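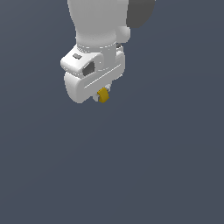
Sim view, arm from the top, plain background.

Workshop notebook, car hire and coastal routes
03/08/2020

Long entry, so get a coffee first. I finally have a quiet afternoon to write up where we are with the Pralness coastal drive guide, and I would like it all in one place before October creeps up on us and the autumn bookings start asking questions I can't answer from memory.

The short version is that the seven-day loop works on paper and nearly works on the road. We start at the Pralness ferry terminal, pick up the car there, go down the shore road with two nights in Oshima, then turn inland over the hill towns and come back to the harbor on the last morning. I had the whole loop down as 1,167 kilometers in the old draft, and I have left that figure alone for now, but it includes the detour to the lighthouse, and I do think most families will skip the lighthouse once they see the parking. I'd like us to print both totals side by side. People plan fuel and snack stops by that number and they get quite cross when it's off (I know I do!).

Pick-up times. The Workdale desk at the terminal opens at 9 and the early ferry gets in well before that, which means a lot of tired people sitting on suitcases. I've asked Workdale whether they would leave keys in a lock box for prepaid bookings. They were very nice about it and said they'd think it over, and I take that to mean ask again in a week. In the meantime the guide should send people to the bakery on the corner, which opens early and has the good almond rolls and a clean restroom, and truly that solves most of the problem.

The Oshima section is the part I'm happiest with. I rewrote the bit on the old town because the earlier version had visitors driving right up to the cathedral steps, and that has been residents only for ages. Park at the bottom, by the fish market, and take the public elevator up. It's a gentle stroll from there, and you come out on the terrace with the whole bay in front of you – I stood there much longer than I meant to on the last visit, and had to trot back to the meter.
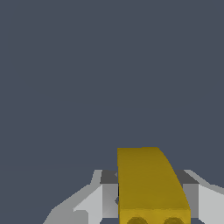

Yellow block between the fingers, sim view.

Beaches next. I have kept nine in the guide and dropped the rest, mostly the ones where the track down is too rough for a small hire car. The hire agreement is firm about unpaved roads and I don't want anybody losing a deposit over something we recommended. The pebble cove south of Oshima stays in, since the last stretch has been resurfaced and even my nervous driving managed it. Bring water shoes. I've put that in twice now and I'd happily put it in a third time.

The inland day still feels too long to me. It's the one from the coast up to Zusby, with the caves in the middle, and by the time you've queued for the caves and had lunch you're doing the bends in the late afternoon with the sun in your eyes. Two ways to fix it: move the caves to the following morning, or stay overnight in the village below them, where there's a guesthouse with over 102 wines on its list and (more to the point) its own parking lot. I lean toward the guesthouse. It costs a bit more but everyone arrives in Zusby in a good mood, and Zusby deserves that.
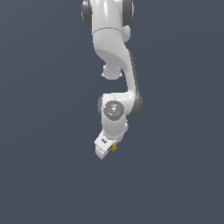

The maps for the Zusby pages are the other thing I wanted to get down before I forget. The draft map has every road, every chapel and every picnic table on it, all in much the same green, and I couldn't find the hill road on it even though I've driven it more times than I can remember. I'd love something closer to the picture above, with the one white arm coming down a dark slate-gray background and nothing else to look at. So a pale line for the route on a plain dark ground, the town names, the fuel stops, and that's all. The chapels can go in the text, where there's room to say which ones are worth getting out of the car for.

Still to do: check the ferry timetable again, ring Workdale about the lock box and the child seats, ask the guesthouse if they'll hold rooms for our readers, measure the loop without the lighthouse. Also find my sunglasses, last seen in Oshima.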